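Towel drive passes target at Trornadby

27 April 2018

A drive to collect bath and hand towels for short-stay guests at the Khamphan hostel in Trornadby has brought in 452 towels, well past the 300 organisers had asked for.

The collection ran for 24 days, with drop-off bins at the library, the swimming pool and the Felis laundromat on the main street. Felis also washed everything that came in at no charge.

Kulap Boonchu, who manages the hostel, said the old stock had been in use for years and much of it had worn thin.

"We were handing people towels you could nearly see through," she said. "Now every room gets a proper set, and there are spares in the cupboard."

Towels too frayed for guests have been put aside for the animal shelter on Odo Road, which uses them to line cages. Three boxes have already been dropped off.

Sorting is being done by size and colour. Each towel is laid flat on a table and checked for tears and pulled loops before it is folded in thirds and stacked. Light colours go to the upstairs rooms and darker ones to the shared bathrooms on the ground floor.

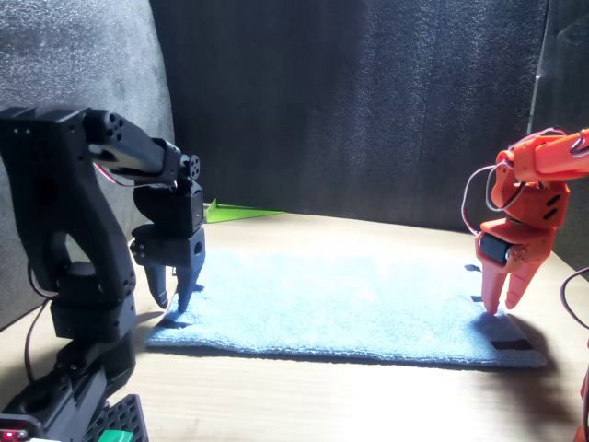
Boonchu said face washers and bath mats were still needed, as very few of either were donated. They can be left at the hostel's front desk between 9 am and 4 pm. Sheets and pillows cannot be accepted at this stage because the hostel has nowhere to store them.

Another collection, for blankets, is planned for August.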